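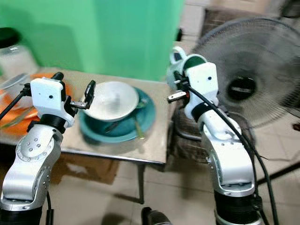 A respondent to the February reading objected that a table in a small dwelling is a matter of taste, and that a unit on housing standards has no business measuring it. The objection is a fair one and is taken up in these notes. Taste governs finish and colour. It has little bearing on whether two adults can sit down to a meal without moving the furniture first.

Unit 4: The Eating Surface in Small Dwellings
Galtville Institute, Housing and Interior Studies
April 2022

4.1 The place setting

The working allowance in this course is a width of 60 cm and a depth of 40 cm for each person seated. The allowance covers a dinner plate, a bowl, cutlery and a glass, with room for the elbows. It makes no provision for shared dishes. Where serving dishes are brought to the table, a central strip must be added to the depth before the table is drawn on plan.

Students frequently place settings at the corners of a square table and count the same area twice. Draw each rectangle in full and check for overlap.
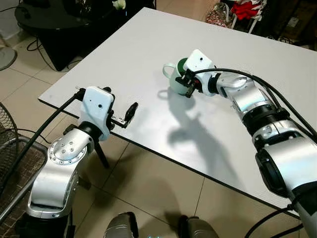 Figure 4.2. White rectangular tabletop on a tiled floor, set diagonally.

4.2 Orientation and circulation

A table set square to the wall is the simplest to dimension. A diagonal placement can ease the route from the door to the kitchen, but it leaves triangular areas behind the chairs that are hard to use and seldom cleaned. In the Jamano survey, which recorded 36 rental units, diagonal placement was most common where the eating area doubled as a passage. Plans submitted for Assignment 2 must show chairs in both the occupied and the tucked position.

4.3 Frame and legs

Vertical clearance is measured from the seat to the underside of the lowest rail, not to the tabletop. The allowance is 300 mm. Deep rails are the usual reason a table that appears adequate in elevation proves uncomfortable in use. Leg position also matters: a leg set in from the corner frees the end for a wheelchair user or an additional seat, at some cost to stability. 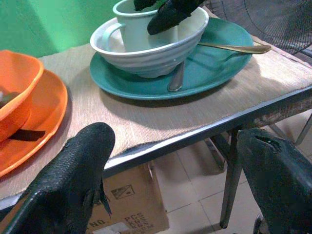

Figure 4.3. Front edge rail and slender leg, small metal-framed table.

4.4 Surface

Marking, glare and noise are to be noted separately in the inspection form. Pale wood shows stains early and softens the sound of dishes. Polished metal cleans readily but reflects overhead light toward the diner. The Bangera notes contain a fuller discussion of sealants. 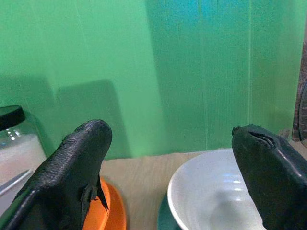 4.5 Preparation for the tutorial

Measure the table at which you most often eat. Record its length, width, height and rail depth in millimetres, and bring a plan at 1:20. Group tables in the college cafeteria are not accepted.

Related handouts
Unit 3: Storage at Arm's Reach
Unit 5: Lighting the Evening Meal
The Bangera Notes on Surface Finishes
Zenidico Reader, Part Two: Rental Interiors

© Galtville Institute | Contact the unit office | Back to top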